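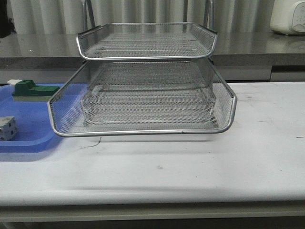 How do I wash raw wool at home without turning it into felt?
Use very hot water, plenty of dish soap, and keep your hands almost still. Wool becomes felt when it is rubbed, or when it goes quickly from hot water into cold.

I have washed fleeces in my kitchen for many years, and each October I buy one more than I planned. The last one came from a small farm near Lastthorpe and had 1,100 grams after I took away the dirty edges.

Before washing

Open the fleece on an old sheet, outdoors if possible. Pull off everything that has manure or thick burrs. Shake the rest gently, so the short second cuts fall out. Divide it in portions of 135 grams and put every portion in a mesh laundry bag. Do not press the bag full, the water must move through it. 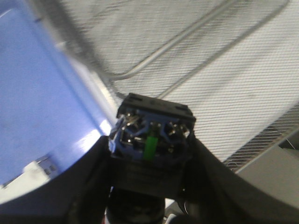
Black housing, blue frame and a green insert.

Washing

Fill the sink first and add the soap after, otherwise you get a mountain of foam. Put the bag on top and let it sink alone. Leave it 30 minutes, but not so long that the water becomes cool, or the grease will go back on the fiber. Lift the bag, let it drip, and repeat with new hot water and less soap. Two washes are enough for most breeds. A greasy fleece like Merino needs three or four.

Rinse two times in water of the same warmth. In the last rinse I put a spoon of white vinegar. My neighbor Lingyun Luo does not use it and her wool is also soft, so please decide yourself.

Do not pour the dirty water in the drain every time. Wool grease can block the pipe. Mine goes on the compost.

Drying

Roll the bag in a towel and press. Never twist it. Then spread the locks in a thin layer where the air can pass from both sides, away from the stove and strong sun. Turn them in the evening. In winter it can take three days before the middle is dry.

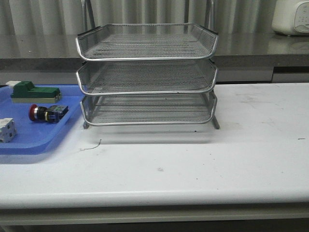
Three mesh trays, one over the other.

Storing

Keep clean wool in a cotton pillowcase, never in closed plastic. Write the breed and the weight on a paper and pin it outside. Look inside every few weeks for moths.

Updated 25th January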